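Teaching by Demonstration, Handout 6
Vanstead Robotics Short Course, updated 2021-04-09

Read this before you touch the arm. Last October's group read it afterwards.

Two ways of showing

Hand guiding: you hold the arm and move it through the job while it records its own joints. It feels natural, and your elbow will be in every shot.

Remote control: you drive the Prarkik handles from the desk and watch the wrist view. It feels like threading a needle in oven gloves. Most people improve after 19 tries and become unbearable after 136.

What the recording keeps

Everything. If you dither over a part, the robot learns to dither, and does it faithfully. Decide where you are going, go there, stop. If you fumble, mark the run as failed and start again. A fumble followed by a clever rescue may be kept, with a note.

The Simard set has 400 runs. Please don't add one in which you scratch your nose with the handle.
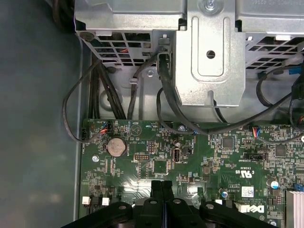 Work inside a computer case is where remote control earns its marks, as your hand would only be in the way. Plan the approach before you close the fingers. The coin cell sits in its round holder with "BATTERY" printed beside it, a kindness the robot can't yet appreciate. Cables are worse: the thin black one looping out to the left is just the sort of thing a careless sweep will collect. Come down from clear space and go back the same way.

For next time

Record six runs of one task, then swap with a neighbour and mark theirs. Hirnov format only. Spreadsheets will be returned unread.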